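Home Threads Topics About Log in

We use cookies to remember your settings and to count visits. Accept all / Manage choices

Slavica Jurić
May 24, 2023

1/ A few of you asked whether I still think machines are miles off doing ordinary chores, after I grumbled about it all winter. I've been back to visit my old colleagues at Lurnivia, had far too much tea, and come home with softer opinions. Get comfortable, this goes on a bit!

2/ For anyone new: I ran the packing floor at a small stationery firm in Usterville for years. Folding, punching, stuffing, labelling. So when people talk about robots doing the work of the world, I always think of my own little corner of it, and of the ring binders (oh, the ring binders).

3/ Big jobs that repeat exactly have been done by machine for ages. We had a folding machine that got through 400 leaflets while I was finding my glasses. It was wonderful, and it couldn't have picked up a leaflet from the floor to save its life.

4/ What was left for people was the odd stuff. A customer wants 100 booklets, but four of them with a different cover, and could we punch the holes a touch lower, please. You wouldn't set up a machine for that. You'd give it to Hirano on the end bench, who would sigh and have it done before lunch.

5/ At home it's odd stuff all the way down. I tried writing out what I do when I "tidy the kitchen" and gave up at the tea towel. Is it clean? Is it damp? Does it go on the rail or in the wash? I decide all that with my hand before my head has joined in.

6/ Which brings me to hands. The two-armed robots are the ones people send me clips of, and I do enjoy them. But I've learnt to watch the fingers and ignore the rest. Walking about is impressive, I grant you. Picking up one sheet of paper when there are two stuck together is what I'd pay for.

7/ My friends at Lurnivia have a project they call Drirnatden (don't ask me to say it aloud) and it's all about small desk jobs. No somersaults. I was so pleased to hear somebody was bothering with the dull things that I nearly hugged the whole room.

8/ Take a hole punch. You need to steady the thing, slide the paper in square, feel it meet the back, and then lean on the handle with a good bit more force than you used for the paper. Gentle, gentle, then a shove. My youngest packers took a week to stop punching crooked, and they'd had hands all their lives.

9/ And then there's anything shiny. Clear plastic sleeves drove us up the wall, because under strip lights you'd lose sight of where the edge was. I used to run a thumbnail along to find it. I'd love to know how a camera copes on a bright day.

10/ One hand up over the punch, fingers spread, and clear plastic lying on the table next to it with the light bouncing off. All my old enemies in one place.
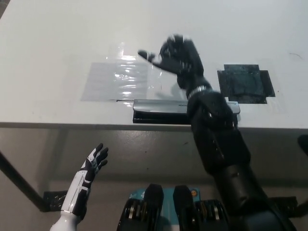
11/ SO, CAN THEY DO CHORES YET?
My answer today is: some, on a good table, with the right things within reach. I'd trust one with a plain, patient job sooner than I would have in September. I wouldn't leave it alone with the good china, or with Hirano's in-tray.

12/ I'd like it to be useful to people whose hands hurt. My mother gave up her sewing over a stiff pair of scissors. If a machine could do only the squeezing and leave the choosing to her, she'd have been at it for another ten years. That's the version I'm cheering for.

13/ Right, the kettle's on. Tell me the one chore you'd hand over tomorrow. Mine is duvet covers, no contest.

Comments

benchmouse: Duvet covers!! I end up inside mine every time. Lovely thread, Slavica.

T. from the print room: Number 8 is spot on. The shove at the end is where the paper slips.

oldkettle: I'd hand over descaling. Not convinced I'd want it near the socks though, I have a system.

quietpatch: My dad has bad thumbs and number 12 got me a bit. Hope somebody builds it.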